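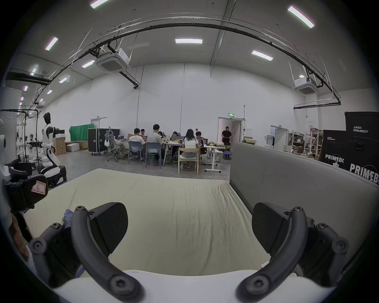

Page last changed: July 26, 2018

Braltov padded mattress and cream sheet

Right, this is the one I get asked about most, so it's finally got a page of its own. The Braltov is the plain, pale mattress I bought in for the Gurstead shop when people kept telling me they wanted somewhere big and soft to sort the washing (and then have a lie down afterwards, no judgement from me). I've had one myself for 3 years and I'm still very fond of it.

It comes with a fitted sheet in cream. I'll be straight with you about the sheet: it creases. You can iron it on a Sunday-best sort of mood and it'll have wrinkles in it again by teatime, especially if you're leaning across it all the time. I stopped ironing mine ages ago. Cream is a lovely colour for laundry though, as anything blue or dark shows up straight away and you don't lose odd socks the way you do on a patterned cover.

The price is £599 with the sheet. Spare sheets are £55 each and I'd get one, as you'll want something to put on while the first is in the wash.

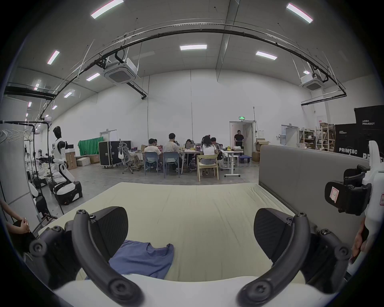
Photo: Gurstead shop

T-shirts are what I fold most on mine, so a few words on that! Lay the shirt out with the collar away from you, smooth it from the middle outwards with flat hands, and only then start bringing the sleeves in. A crumpled one like the blue one wants a good shake first. The padding gives a bit under your hands, so press gently or you'll push new creases in. Jeans and towels don't care either way.

I also sell the Dremex side panel, in grey upholstery, if you like the idea of something upright along one side to stop piles sliding off. It's £200 and you can add it later, there's no need to decide now. The Wan clothes rail is a nice partner for anything you'd sooner hang than fold, and it's on its own page with the hangers.

Looking after it: sheet in at 40, no softener, line dry if you've got a line. Sponge the mattress itself with a barely damp cloth and leave it bare until it's properly dry. Turn it every few months (get someone to help, it's an awkward lump to shift on your own).

Delivery is to the ground floor. If you've got stairs, put a note in the order box and I'll ring you before it goes on the van. Spare sheets go by ordinary post.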